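I get the same handful of emails every week about the dice I sell and sort, so I finally put the answers on one page. If yours isn't covered, write to me (Haris) and I'll usually get back to you by Friday.

## Dice questions

**Do you sell single dice or only sets?**

Both! Singles are in the mixed tubs, and the Clultora sets come in bags of 26. I'm happy to swap a color or two if you ask before I've packed the order — after that it's a pain to dig them back out.

**How do you sort yours at home?**

By color first, then by size. I tip out a few at a time on the table and put them in a plastic bin as I go, and anything I'm unsure about stays out until the end. See-through dice get checked against a window because the yellows and ambers fool me every single time. 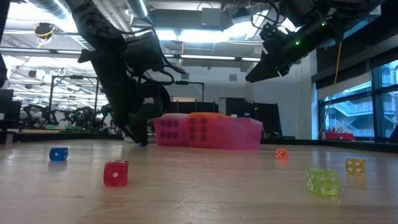
**What do I wash dice with?**

Lukewarm water and a drop of dish soap. Roll them around in a bowl for a minute, rinse, and let them dry on a towel overnight. Please don't use nail polish remover, it can cloud clear plastic and take the pips right off.

**Can I fill in pips that have lost their paint?**

Yes, with white acrylic and a toothpick. Dab it in, wait about 4 minutes, then wipe the face with a barely damp cloth. Deep pips may want a second coat.

**Do you ship to Jikstead?**

I do, same price as everywhere else.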